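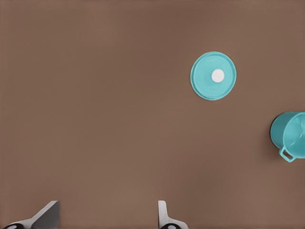 Surely driving the arm with a keyboard is the slow way to do this, wrote a reader from Girholm after the last issue, and why not just grab it and move it where you want it? Fair question, and I've been chewing on it all week, so it gets the top spot this time.

With a real arm, I'd mostly agree. You put the thing in its floppy mode, take hold of the wrist and walk it through the job, and your own hands do half the thinking for you. I did that for most of last year on the Burkov bench and I still love it. But the lid task lives in the simulator for now, and there's no wrist to grab in there! So it's remote control or nothing, and remote control is a skill all by itself (one I did not have in January, as anybody who saw my early runs will tell you).

What got me going was switching from the keyboard to the Taheri handset. You hold it like a flashlight, tilt it, and the gripper tilts along with you. My first evening with it was awful. I kept coming down on the knob at a slant, pinching air, backing up and trying again, and every one of those little panics went into the recording. Then I went for a walk, came back, slowed way down, and by bedtime I had nearly 60 demonstrations I wasn't embarrassed by.

A few things I've changed since then. I start with the gripper wide open and well back from everything, and I change the starting spots of the lid and the pot between runs. I line up over the knob first and only then go down. And I hold still for a beat before closing the fingers, which feels silly while you're doing it, but the recordings are so much easier to trim later.

The pile now stands at 1568 runs, of which I threw out 204 last weekend. Most of those were me changing my mind halfway across the table. You could keep them, I suppose, and the Zumutbridge folks do keep theirs, on the theory that a robot ought to see somebody recover from a bad approach. I'm on the fence. I trained on both piles and the cleaner one drops the lid less, but it also gets stuck more when it misses, so go figure.

Next up is a comparison with 3 different handset speeds, same task, same person (me, with coffee). I hope to have those numbers in the May issue. And if you're a keyboard driver who's fast and tidy, please write in and tell me how you do it, I really would like to know.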